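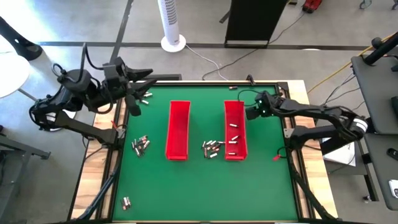 Potik with both arms over the bench and four batteries in the right bin.

Potik bench cell: setup and upkeep

Potik is our two-arm cell for picking up loose cylindrical batteries and putting them in bins. This README covers the physical side: how the cell goes together, how we check it, and what to do when something gets loose, tangled or stubborn. The control code has its own README in the potik-control folder, and the recordings are described in the data card in potik-data.

It's a lovely cell to work on. Nearly everything can be reached with one hex key set, and once you've done the start-of-day checks a few times they go by quickly. Please read at least "Before you power up" and "Cables" before your first session.

What's in the cell

- Wooden workbench with a green work surface
- Two black rails, one down each side of the surface
- Two arms, left and right, one per rail, each with a black gripper
- Two red bins, same size
- Loose batteries, 63 in the full set
- Control computer (hostname gomis)
- Spare parts drawer, labeled Urban after the cabinet it came out of

The batteries have different casings (silver-white, black, reddish) and that's on purpose. We started with one color and the picking code got very good at that one color and nothing else. Mixed casings are much more fun!

Left and right in this file always mean left and right as the fixed camera sees them. If you're standing on the other side of the bench they're swapped. We have both unplugged the wrong arm this way, so the config files now say arm_left and arm_right everywhere and the old names A and B are gone.

Before you power up

1. Look along both rails and clear anything that has rolled against them. Batteries love the left rail.
2. Push gently on the base of each arm. There should be no play at all. If you feel a click, go to "Rail mounts".
3. Open and close each gripper by hand with the power off. The fingers should move smoothly the whole way.
4. Follow the cable on each arm from the wrist back to the base and see that no loop is caught on a joint or a bin.
5. Check that each elbow can swing outward. The arms reach well past the bench edges when they fold back, so chairs, bags and people need to be out of that space.
6. Put the emergency stop where your hand can get to it without crossing the bench.

Then switch on gomis, wait for the login prompt, and switch on the arms, left first. The order matters because the driver numbers them as they appear.

Homing

Run home_both from the potik-control folder. Each arm lifts, folds back over its own side, and stops. The left one goes first and the right one waits for it. If either arm stops early with a "joint 3 limit" message, the usual cause is that it was parked too far out when it was last switched off. Turn off the power, support the forearm with one hand, move it in toward the bench, and start again. Don't drag it in with the motors on.

Homing needs to be repeated after any work on a mount or a wrist, even if you only took out one screw and put the same one back.

Bins

The bins stand upright and parallel in the upper middle of the work surface with a gap between them. Leave the gap. We tried them pressed together for most of March and the grippers kept knocking one bin with the back of a finger while reaching into the other. With the gap, an arm can come down between them, and batteries that miss a bin land somewhere they can still be picked up.

They aren't fastened down. That means they drift a little over a long session, and it also means that a bad move pushes the bin and doesn't bend a finger. We like that trade. After moving a bin, run bin_check, click the four corners of each bin in the camera view, and save. It takes a minute.

Scattering the batteries

There's no fixed pattern. We want some outside the bins in piles, some side by side, and a few by themselves near the edges. Piles are where the interesting failures happen – a gripper closes on one battery and two neighbors roll off in different directions. Starting with a few already in a bin is fine too, as long as you note the number in the session file as start_left and start_right.

A quick session uses 32 batteries. The full set is slower to reset but gives much nicer piles. Whichever you use, tally them at the end. They roll off the bench, and the floor is smooth enough that they travel a long way.

Use only the discharged set from the Rivham box, and take out any battery with a dent or torn sleeve. Damaged ones go to battery recycling the same day. They don't go back in the box, and they don't go in the Urban drawer.

Cables

Most of our downtime has been cables. The thick runs go down along the rails toward the near corners, and those hardly ever give trouble. The ones to watch are the thin loops at the wrists. They need to be long enough for a full wrist turn and short enough that they don't drop into a bin or hook a finger.

To set a loop:

1. Power off.
2. Turn the wrist by hand to its far limit in one direction and see how much cable is left.
3. Do the same in the other direction.
4. Fix the cable to the forearm so that it still hangs a little slack at the tighter of the two limits.
5. Home the arm, then run wrist_sweep at low speed with your hand on the stop.

The right wrist likes to hang its loop over the top of the right bin when it's parked nearby. Watch it closely during the first few picks. If the loop brushes the bin wall on the way down, shorten it by one finger width and sweep again.

Rail mounts

Each base is held to its rail by two screws. Tighten them a little at a time, switching from one to the other, so the base sits square. If you tighten one fully and then the other, the base leans and the whole arm points slightly off. You'll see it as picks that are fine near the base and land short at the far edge.

If a screw keeps working loose, take it out and look at the thread before adding thread locker. A worn screw won't hold with any amount of it. Spares are in the Urban drawer, left compartment.

Grippers

The long pointed fingers are wonderful for getting a single battery out of a pile. They also get knocked out of line more easily than short ones would. To check them, close the gripper slowly on nothing and look at the tips from the side. They should meet. If one tip passes the other, loosen that finger at its root, line it up, tighten, and close again.

Wipe the fingers with a dry cloth when they look dull. We used cleaner once and the batteries slid straight out for the rest of the session.

Known problems

- Left gripper misses batteries lying right against the left rail. The approach angle is too steep there. Move them in by hand for now.
- Single batteries near the far edge are sometimes skipped by the picker. Radomír is working on a new crop for the camera view.
- If both arms reach for the gap at once, the right one yields and can take several seconds to start again. It looks frozen. Give it a moment before you press anything.
- bin_check forgets the saved corners if you close the window before the green message appears.

Shutting down

Run park_both, wait until both arms are still, then switch off the arms and after them gomis. Put the batteries back in the Rivham box and write the total in the log. If you changed anything on the hardware, even a cable tie, add a line to CHANGES with your initials.

Maintainers

Jozefína Dvořáček: mounts, grippers, cables
Radomír Procházka: camera, homing, control computer

Fixes to this file are very welcome. Send a pull request to either of us, and if it's about a cable, please include a photo!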